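3.2 Hymn collections and their listeners

The Stindwood collection holds hymns recorded in small churches and private homes. Most were sung without a choir, and many have no named composer. We used the parts of the collection that had been checked against printed hymnals by Hélder Calado, who also noted where a singer changed a verse or left one out.

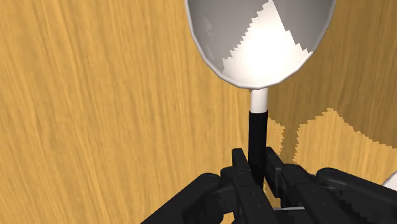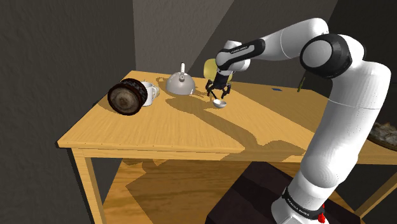

Figure 2. A gripper and a white utensil; a robot arm over a table with a small white bowl.

Do singers keep the printed words when they sing from memory?

Mostly they keep the first verse and the refrain. Changes show up in the middle verses, where lines are swapped between verses or a whole verse is dropped.

Of the 3,000 recordings we looked at, around 2,000 had a printed version close enough to compare line by line. The rest were set aside -- many of them were fragments, and a few were sung to a tune we could not match. Recordings from Tundholm were treated as a separate group, as singers there often use an older hymnal with different verse numbers.

Each recording was written out by one listener and checked by another. When the two did not agree on a word, both readings were kept. We did not correct spelling or grammar in the sung text, and a repeated refrain was written out each time it was sung. Humming between verses was marked but not timed.

Tunes were compared only by their opening line. Seven hymns in the Tundholm group are sung to two tunes, and these are listed under both.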